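Sim cell notebook, Luik delivery robot
February 23, 2026
Keegan Tipoki

Robot stopped dead in the plaza again overnight. Run 2038, same spot as run 2762 on the old build (the numbering restarted in December, don't ask). The log says "obstacle, low confidence," which is also how I'd describe the log.

Went through the setup from the top:

Wheel radius in the config was still the one for the Istum base. Fixed. Odometry drift over the long straight went from embarrassing to merely bad.

Front camera exposure locked at the indoor value. Set back to auto, then capped, as auto hunts whenever the robot crosses from sun into shade.

Lidar mount pitched down 2 degrees in the model file. The real one is level. I checked with an actual level, on the actual robot, like a peasant.

Ground friction left alone. I have learned.

After that, 26 restarts from the same pose. It still balks at times, always close to a paving joint, so my money is on the ground filter reading the joint edge as a step. Clevum map tiles are the suspects, because the Flindstead ones have no joints at all and the robot crosses them like it owns the place.

Pulled a view of the plaza to mark up for the filter people.

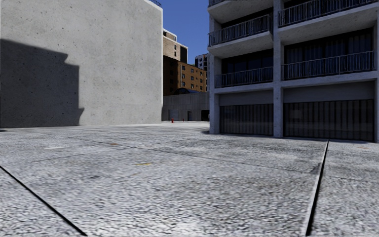

Plaza, Clevum tiles. Wide dark joint on the right, the one with the pale raised edge. Also note stain beside it.

To do: raise step threshold a hair, rerun with the sun moved so the big wall shadow goes elsewhere, and put the wheel radius somewhere a person can find it. Old config kept in the attic folder until the filter change is in.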